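Mug

From Reva, the household encyclopedia

A mug is a drinking cup with a handle, usually straight-sided, thick in the wall and used without a saucer. It is mostly meant for hot drinks. Claims about its age, its best shape and its effect on the taste of what is in it are common and often poorly supported.

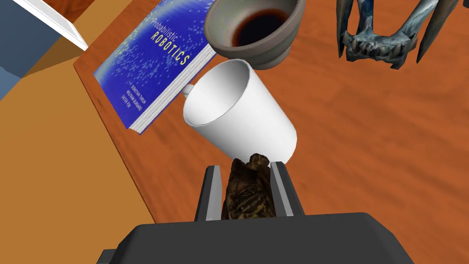
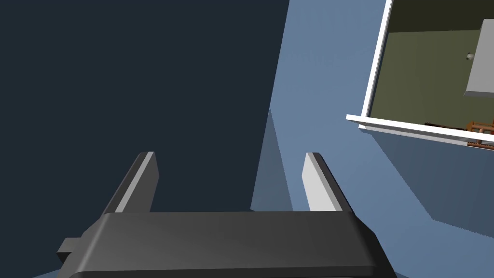

Computer renderings. The first includes a tilted white ceramic mug with a small handle.

Definition

Most dictionaries separate the mug from the cup by size and by the missing saucer. Neither test works very well. Plenty of large cups are sold without saucers, and some small mugs hold less than a teacup. Shops use whichever word they think will sell the thing. The handle is a better guide, but there are drinking vessels called mugs that have none.

Origins

Popular histories often begin with carved bone or wooden vessels from prehistory and move straight on to clay, as if one led to the other. The evidence for a single line of descent is thin. Wood rots, and a clay pot with a lug on its side may have been used for drinking, for scooping grain or for something else altogether. Calling all such pots "early mugs" tells the reader more about the writer than about the pots.

The word itself is of uncertain origin. Similar words are found in Scandinavian languages, and it is not clear who borrowed from whom.

The Bonstead claim

Several websites state that the modern straight-sided mug was first made at Bonstead in 1872. All of them seem to rest on one leaflet, printed for the Kontogiannis pottery long after that date, which gives no source. Virgilio Bautista, who went through the pottery's surviving order books, found 581 entries for drinking vessels and none that used the word "mug" before the following August. He did find "cans", a common trade word for cylindrical cups, and these were already being made elsewhere. Ramil Macaraeg has argued that the early books are too badly damaged to settle the matter – 16 pages are missing from the first volume alone. That is fair, but missing pages are not evidence in favour of the claim either.

Materials

Stoneware, earthenware, bone china, glass, enamelled steel and plastic are all used. Stoneware is hard and does not soak up much water even where the glaze is chipped. Earthenware is softer and more easily damaged. Enamelled mugs are light and hard to break, although the coating chips and the rim can get too hot for comfort.

Heat and taste

A thick mug is widely said to keep a drink hot for longer. This is only partly true. A thick cold wall takes heat out of the drink as soon as it is poured, and much of what is lost afterwards goes from the open top. A lid makes more difference than most changes in the wall. The maker Mevico once advertised a mug that would keep tea "at its best" for 60 minutes, without saying what temperature that meant or how it had been tested.

Small tasting trials have suggested that the colour of a mug changes how strong or sweet coffee seems. The effect may be real, but such trials do not show that it would be noticed at an ordinary breakfast.

See also: Beaker; Saucer; Tankard; Teacup

Page last changed 15 March 2018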